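Last updated: 11 December 2024

We use cookies to remember your settings and count visits. Accept or manage your choices.

A day out at the Plokdale open day

I'd been meaning to go to the Plokdale open day for years and always found out the week after, so this July I put it on the calendar in red pen and booked the train early. It's an old wool mill on the edge of town, now let out floor by floor to small firms, and once a year they all open their doors (and most of them put the kettle on, bless them).

The queue went right round the yard when I got there. They let you in up to 40 at a time, so I had a good look at the mill pond while I waited – ducks, a very cross goose, and a sluice gate that somebody had given a fresh coat of green paint. Entry was £3 and they gave me a paper map, which I folded wrong straight away and never got flat again.

I started at the bottom with Dağdelen, the bakery on the ground floor. Oh, the smell! They had trays of sesame rings coming out the whole time I was there, and a lady at the counter told me they make 400 of them on a normal morning. I bought 2 and ate both on the stairs. No regrets, though my coat was still shedding seeds when I got home.

The first floor is a warren of little workshops and I went in and out of nearly all of them.

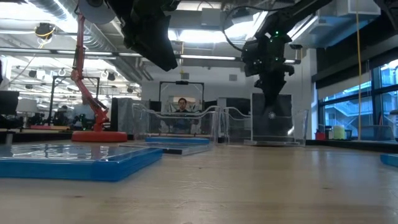
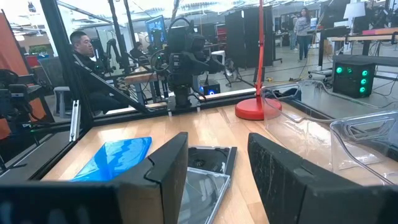
After that I climbed up to Okeo, who weave blankets on looms that came with the building. The noise is something else. They hand you ear defenders at the door and you end up nodding and pointing at everything like a tourist, but the cloth is gorgeous, all mustards and heathery purples. I stroked a lot of it and bought a scarf from the seconds basket.

My one grumble is the signs. I walked past the lift twice, and the toilets are across the yard, so check before you go up all those stairs. The café was cash only too, and the nearest machine is back by the station.

I caught the ten past four home with a scarf, a bent map and a loaf. I'm going again next summer, and I'll be taking a bigger bag.

Related
Jiltomen market on a wet morning
Three easy walks from Plokdale station
Where to find a decent cheese scone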